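**Progress report for April: safe working rules for the two-arm cells**
Prepared by Laine Rimkutė for Rosalie Grabner, Trisari

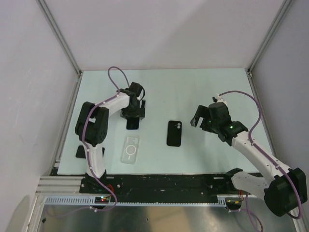 The second draft of the working rules is finished, and the team in Pevville has used it since the start of the month. It covers start-up, reach limits, handling of parts and what the operator must check before the arms get power. The longest discussion was about cables. On our two-arm cell the purple cable makes a high loop above each wrist and then hangs down in front of the table, so a rule that speaks only of the arm itself is too narrow. Rule 14 now says that the cable counts as part of the moving arm, and that people must keep the same distance from both.

**Done in this period**

- We reviewed 266 entries in the stop log. In 27 of them the operator restarted without writing the cause. The new form does not allow this.
- Wendelin Haslinger trained 2 shift leaders, and both passed the practical check.
- Phones used as test parts must now be on the parts list, together with their cases. Private phones stay outside the cell.

**Still open**

Beat Holzer asks that the circuit boards on the front side get a cover. I agree with him, but the offer from Thaler has not arrived — I will write to them again. Also we have no clear rule yet for scuffed base plates: when is it only a mark, and when must it be reported? Leopold Gruber will propose a text.

For the next period I ask for your approval to test the rules in Fladen as well. The budget stays the same.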